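Sunska gets its tan bowls back, and a few other bits of news

September 21, 2022

Hi all! Quick one from me this week, as I'm still catching up on email after the move into the brick-walled room and I promised I'd get the tableware news out before anybody started asking at the counter. So, yes, the tan bowls are back on the Sunska lunch list, and they're going out to kitchens again from our Jukix store on the corner.

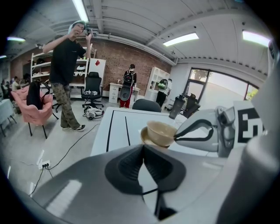
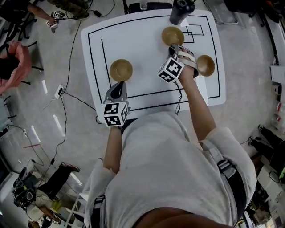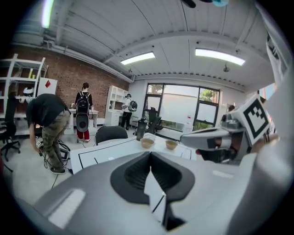
We stopped carrying these bowls back in February, when the last crate from Zupan went out the door, and I have had more messages about them than about anything else we've ever sold (the blue mugs didn't get half as much love, sorry, blue mugs). Zorica Kadrić, who buys for us, kept after Zupan all spring and summer and finally got them to make another run: 600 bowls for the store and the rest set aside for the three cafes that order through us, for a grand total of 782. I'm a bit in love with the color all over again. It's that golden brown you can see best in the second picture, where three of them are on the white table, and the rims come out a touch lighter than the rest. And the saucers match! The first picture has one under its bowl. I have been eating my oatmeal out of mine every morning, and it's a nice size for soup too, if you're not greedy about soup. I am, so I go back for seconds.

Prices first, then. A bowl by itself is 8 dollars, and a saucer is 6. We thought hard about doing a set price and in the end left it alone, mostly so that people who bought bowls the first time can pick up saucers without paying for more bowls. If yours has a chip in it, bring it along anyway and show Zorica, she likes to know how they're holding up and she passes it all on to Zupan.

Cafe orders go through Brotero as before. They'll drop the crates at your back door in the morning, so please make sure somebody is in to sign. If you already put your name on the list over the summer you don't need to do it again! Your bowls are set aside with your name on them, and we'll hold them until the end of the month.

A couple of people wanted to know if there will be a bigger one for salads. Zorica has asked and Zupan is thinking about it, and that's as much as I've got. I'd love one. I'd also love a lid, but I've been told to stop bringing up the lid.

The store keeps its usual hours, and the side door is open again now that the paint is dry. Come and say hi, and bring a bag or a box if you're buying more than a couple, we're low on both.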